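Wiltau tabletop clearing, progress note for July
To: Hilde Mulder, Vandenberghe fund

We recorded 286 demonstrations this month at the Nultalbridge site. The plan said we would be further along, and I would sooner report that plainly than pad the count with the 40 we threw out. Most of the rejects were operator hesitation: long pauses over an object, then a grab. A model trained on those will learn to pause.

**What went well**

- Two-handed episodes are finally usable. Both arms now start from the same low pose.
- Labeling is down to 13 open items.

**What I don't trust yet**

Eltero's trial score looks good on paper. It came from 50 runs on layouts very close to the training ones, so I read it as a memory test. They want to quote it in the autumn proposal -- I have asked them to wait.

I also doubt that our object mix is as broad as we claimed. Food packaging is well covered: clear plastic containers, a paper cup on its side, a crushed soda can. Soft and tangled things are harder. The heap of curled reddish dried food on the mat is the sort of item where two operators will make two different choices, and we have no agreed rule for which is right.

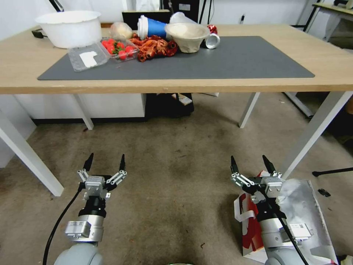 Until there is such a rule, more hours of recording will mostly buy us more disagreement. I propose we stop adding objects for two weeks, write the rule, and re-record the worst episodes.

**Request**

No extra money. We do need your approval to move the August hours from recording to review -- the budget line is the same, but the wording in the agreement is strict.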